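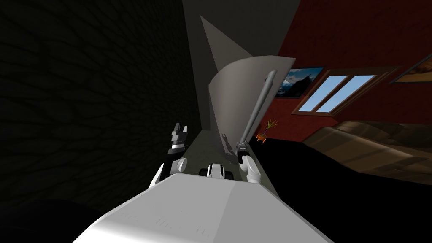 Chapter 4. Light in the Home
Prepared by the Brouwer Textbook Office, 6 June 2021

Light levels indoors change from hour to hour, and people seldom notice. This chapter introduces the units used to measure light, the ways walls and floors reflect it, and the effect of window size on daily comfort. Students should have finished the exercises on page 297 before they begin. 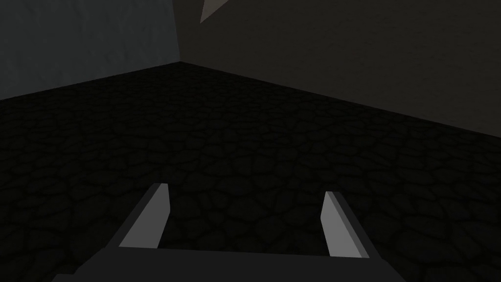 Brightness is judged by comparison. The eye adjusts to its surroundings and treats them as normal, so a reading in lux may surprise the person who takes it. In a dimly lit room like the one shown, a dark gray object may stand out less than it would in full daylight. The Grernuvitz housing survey, made in February, recorded 315 lux beside a north window and far less at the opposite wall.

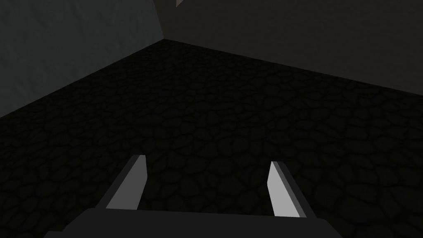 The same survey covered 1061 homes -- most of them built before electric lighting was common -- and its tables are used in Sections 4.2 and 4.3. Key terms are set in bold at first use.

Copyright Clulleo Press. Contact the Textbook Office. Back to top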